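Gruleo Community Boards > Local News & Politics > Sheriff wants 778 dollars for my own traffic stop video??

porchlight_dan
So I got pulled over back in May out on Azevedo Road, got a ticket for a rolling stop I still say I didn't do, and I put in a records request for the dash cam. Six months of nothing. Then on 14th November I get a letter saying the video is ready and the "review and redaction fee" is 778 dollars. The ticket was 148! Has anybody here fought one of these?

marnie_k
Wow. My brother-in-law paid 40 bucks for his a couple years ago (different county, though). Did they say how many hours they're billing you for?

porchlight_dan
Nope, just the total and a PO box. I called twice and got the same recording both times.

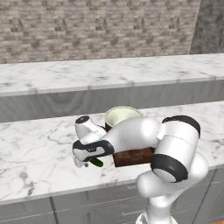
I did finally get an email back from a Liesbeth Timmermans in the records office, and she was perfectly nice about it, but all she could tell me was that the rate is set by the county and she can't change it.

oldferkari
Gonna be the unpopular one. Somebody has to sit there and blur every plate and every kid on the sidewalk. That takes time and I don't want it coming out of my taxes so you can argue over a stop sign.

marnie_k
It's already coming out of our taxes, we bought the cameras! What was the point of them if regular people can't see the footage?

oldferkari
The point was court. Let him ask for it in court.

tbone861
Dan, if you've got a hearing coming, do what oldferkari said, ask through the court and not through records. I did that with mine and didn't pay a cent. Also write back and ask for an itemized bill. They knocked mine down a lot the first time, before I gave up on that route.

porchlight_dan
Hearing's not scheduled yet, so that might work. Thanks, tbone. I'll send the itemized letter tonight and call the clerk in the morning.

oldferkari
Still think you rolled it lol. Good luck though.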